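网络综合布线实训 讲义之四
成品跳线的整理、收纳与插接

授课:Ho-yin Ko
实验辅导:Olga Toledo、Nassoro Swai
适用:布线基础班,第四次实训

一、本次内容

前三次实训讲了线缆结构、线序和压接,本次不再做新线,只处理已经做好的成品跳线。内容分为四部分:台面准备、收线与入盒、水晶头检查、插接练习。课前请把第三讲的线序表再看一遍,T568A和T568B的区别本次不重复讲。

实训手册第二章与本讲义对应。手册里的登记表格式是旧版,以本讲义第六节为准。

二、台面准备

整理跳线需要一块能把线完全摊开的平面。桌子拼在一起用的时候,先把两块桌面推紧,检查接缝处是否平齐。接缝有高差时,拖动线缆容易刮到水晶头的弹片,弹片一旦翘起或折断,插进端口后就锁不住。

与跳线无关的玻璃器皿和液体一律靠墙放,跳线和收纳盒放在靠近操作者的一侧。垫圈、螺丝、扎带头等小零件在开始之前收走。台面上原有的器皿和液体,不要自行倒掉或搬出房间,移到后沿即可,课后由Nassoro Swai统一处理。

收纳盒用浅盒。深盒看起来装得多,但线会一层压一层,取最下面一根时往往把上面的全部带出来。
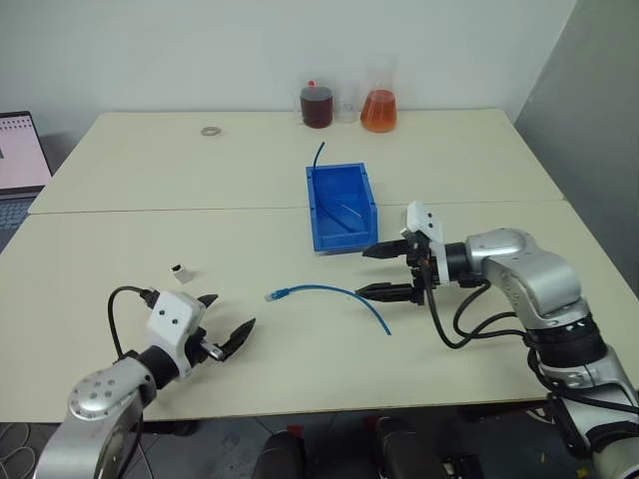
收纳盒的位置决定了后面每个动作的长短。盒子放在桌面中部,左右两侧都能够到,前方留出摊线的地方。蓝色浅盒横跨在桌面接缝上,从盒里取线时没有问题,但盒子在这个位置容易随桌面错动,正式练习前应再确认一次两块桌面是否推紧。网线在盒前自然弯成一道大弧,透明水晶头朝左,这种摆法可以直接看清接头的方向,也不会在线上形成死弯。盒里露出一截向上弯的线头时,先不要拽,看清它往哪边走再动手。

三、收线与入盒

1. 把线完全摊开,找到两端。两端没有都看到之前,不要开始盘线。

2. 从一端开始顺着线捋一遍,感觉外皮有无压扁、割伤或硬结。有硬结的地方用记号笔标出,不要试图用力掰直。

3. 按线的自然弯曲方向盘圈。线本来往左弯就往左盘,强行反盘会使线对扭绞松动。

4. 圈径以不小于线缆外径的八倍为宜。本课程所用的非屏蔽线,盘成手掌大小即可。

5. 盘好后用魔术贴扎带固定一处,不用尼龙扎带。尼龙扎带勒得过紧会使外皮变形,剪的时候又容易伤到线。

6. 入盒时两端水晶头都朝上,放在圈的同一侧。

初学者最常见的错误是捏住线的中段往盒里塞。中段进去了,两头弹出来,再去按两头,中段又拱起。正确的做法是先定住一端。

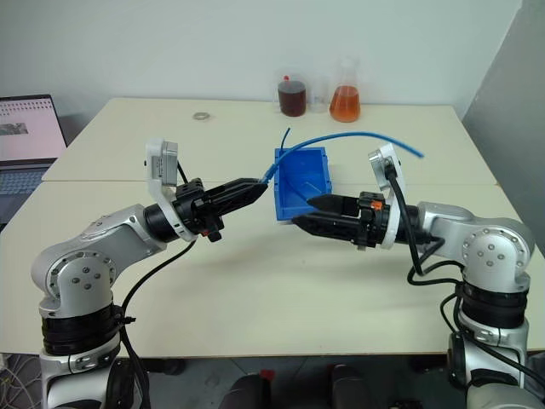 两点操作是本节的重点。一处定住线端,另一处在盒子的另一侧等着接应,线的中段让它自己成形。夹持点在蓝色浅盒靠近操作者的盒沿处,线从夹持点向上拱起,越过盒子后往右边弯出去,末端悬在桌面上方没有着落。遇到这种形状,应先把悬空的末端引下来,再处理拱起的部分;如果直接从上往下压,末端会向外甩,碰到台面后沿的东西。盒子后角附近还有一小段线竖着,也要一并顺进去,避免最后盖盒时压到。

两人一组时,一人管线端,一人管线身,口令由管线端的人发。单人操作时,左手定端,右手顺线,左右利手可以互换,但一次练习中途不要换手。

四、水晶头检查

每根线入盒前,两端都要看一遍。检查项目如下。

弹片:完整,按下后能回弹。
触点:排列整齐,高低一致,没有发黑。
外皮:进入水晶头的部分被压舌压住,不外露芯线。
护套:有护套的,护套应推到底,不妨碍弹片动作。

任何一项不合格,该线放入不合格品袋,不放回盒里。不合格品不要当场剪掉接头,Peninah Barasa在下一次实训要用它们讲故障判断。

五、插接练习

插接练习用小型双口模块,模块立在桌面上,端口朝向操作者。

捏持的位置是护套,手指不要碰触点。握得太靠后,线会在手指和接头之间打弯,接头方向就不受控制;握得太靠前,手指会挡住弹片,插不到底。

插入前先对方向,弹片一侧与端口的缺口一侧对应。对准后平直推入,听到咔嗒一声为止。没有声音的,轻轻回拉,能拉出来就说明没有锁住,重新插。不要左右摇晃着往里挤,端口内的弹簧针被顶弯后模块只能报废。

拔出时先按下弹片,再捏护套往外退,不得拽线。
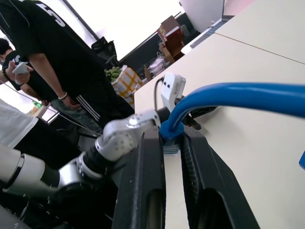
本页最后修改:2021年9月30日

接头垂向桌面时,蓝色护套下方只露出插头和一排排金属触点,检查触点正好用这个姿势。看完再把接头转向端口。线身要在接头上方留一道平缓的弧,让线的重量不压在接头上。弧太短,线会把接头顶歪;弧太长,线身会扫到旁边的模块。

每人练习的次数不作统一规定,以连续五次一次到位为合格。不合格的可以在开放时间补练,找Olga Toledo登记。

六、登记与归还

跳线用Cendemwood标签纸编号,标签贴在离水晶头一掌远的位置,两端各贴一张,编号相同。本学期跳线的编号从300开始,到400为止,超出这个范围的标签属于其他班级,请原样放回。

登记表填写四栏:编号、长度、两端检查结果、操作人。长度以厘米计,写整数。检查结果只写“合格”或“不合格”,原因写在备注里。

魔术贴扎带、记号笔、双口模块归还到工具柜第二层,收纳盒叠放在柜顶。桌子分开后推回原位。

七、课后作业

1. 取一根自己的跳线,按第三节的步骤盘好,写出盘线方向以及判断的依据。

2. 说明尼龙扎带勒紧后对双绞线可能造成的影响,不少于两点。

3. 预习第五讲“配线架端接”,重点看打线刀的使用和余线处理。

作业交给Ikhsan Majimbun,纸质或电子版均可,文件名写学号和讲次。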